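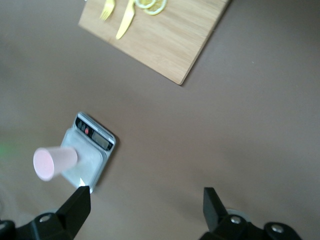 Emiko Kubo says the rye is the problem and the oven is fine, and that we should stop fiddling with the oven. Told me so before I'd got my coat off. She wants the old flour back.

May, crispbread notes, carrying on from the last page. Started 7.40 am.

Same base as before. Rye, water, salt, caraway left out for now so we can taste what's going on. Flour is the new Huerta sack, coarser than the Trevard one and a bit greyer. Drinks far more water. Dough felt right at first, then went stiff as putty after the rest, so the water figure from the Trevard sheet is no use to us. Added a splash by hand, didn't weigh it, my fault.

Rested 28 minutes. Meant to do 20, phone rang.

Rolled to 2 mm. Edges crack badly on the Huerta dough, worse on the second sheet than the first. Abundio Cortés rolls from the middle out and turns the sheet every pass, and his cracked less than mine, but he also had the softer half of the dough so I'm not giving him that one yet.

Docked with the spiky roller. Must go right up to the edge. Where I missed, it blew up like a cushion and then scorched on top.
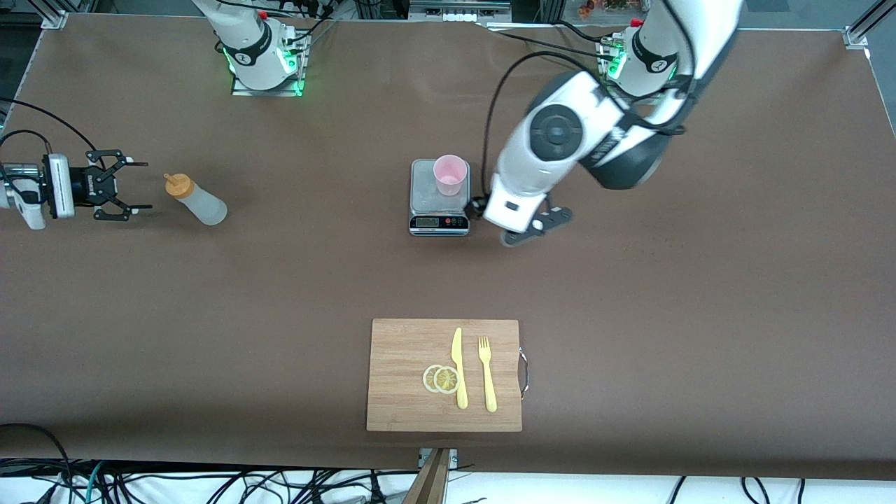

Tray one: top shelf, colour good in 4 minutes, middle still bendy. Tray two: one shelf lower, left until it looked done, then dried with the door ajar. Much better snap. Slightly bitter at the corners. Tray three I forgot to write down when it went in. Tasted nice, useless as data.

Drying is where it's all happening I think. The colour tells you very little. Pieces that looked identical on the rack were completely different an hour later, one snapped clean and the other folded. Azucena keeps hers in the cooling oven overnight with the door shut. Worth copying, but somebody has to be here to take them out before the morning bake.

Weighed one sheet going in, 108 g. Did NOT weigh it coming out. Do it next time!! No point having the first number on its own.

Brisa Villalobos tried a corner off each and liked tray two, said tray one tasted raw. Agree. She'd put the salt on top and not in the dough. Saimi Toivonen says no, it falls off in the packet and everyone complains. Leave it in for now.

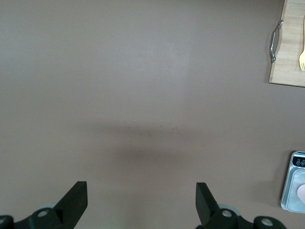
Crumbs on the bench top.

Breakage: bad with the bread knife, it drags and the sheet shatters wherever it likes. Scoring before baking is the answer, halfway through the thickness, then snap by hand when cold. Scored lines on tray two broke nearly straight. Unscored went all over the place.

To do
- new water figure for Huerta flour, weighed properly this time
- weigh in AND out
- ask Emiko if there's any Trevard left, bake both side by side, same oven, same shelf
- try the overnight dry, agree with Azucena who empties the oven
- caraway back in once the texture is setled
- buy a timer, the phone keeps getting borrowed

Left a tin of tray two on the shelf by the sink, lid tight. Don't eat it, want to check the snap again tomorrow.

Recent entries
Rye starter, cold shelf against warm shelf
Vorilberg oven, slow door seal
Tins or bags? Keeping test
Pridholm oat biscuits, second go

Last updated: May, 4.15 pm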